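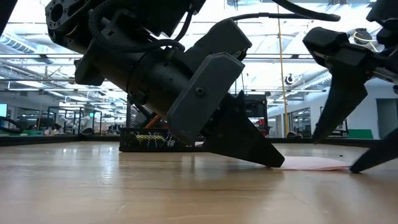
Pink test piece down flat, left finger on one end, right finger at the other.

June, 2-arm cell, left wrist

Cable again. The thick braided one. Tyyne says it was dragging on the bracket at full reach so I re-tied it with a bigger loop, ran the arm through the long reach by hand, then at 20% speed. No rub that I could hear. Check sleeve for fraying next week, mark it if so.

Cover screw on left wrist was a quarter turn loose. Snugged, paint dot added. Did not touch the right side.

Finger zero: left closes at 205, should be 200. Re-homed twice, got 200 both times. Old value was still in the Hutix config, Henryk had saved over mine. Saved as darko_left_92, pls dont overwrite it.

Right finger comes in low. Tip lands on the table before it gets to the sheet on some runs. Table is getting scratched up, no idea how much of that is us. Raised the approach a hair, want Areti to look at it before we let it run overnite.

Still open:
- spare cable ties (Adjoa ordering from Stidness)
- wipe down table, glare bothers the vision
- right finger height, see above

Stopped 6:40 pm, arms parked, power off at the box. BQ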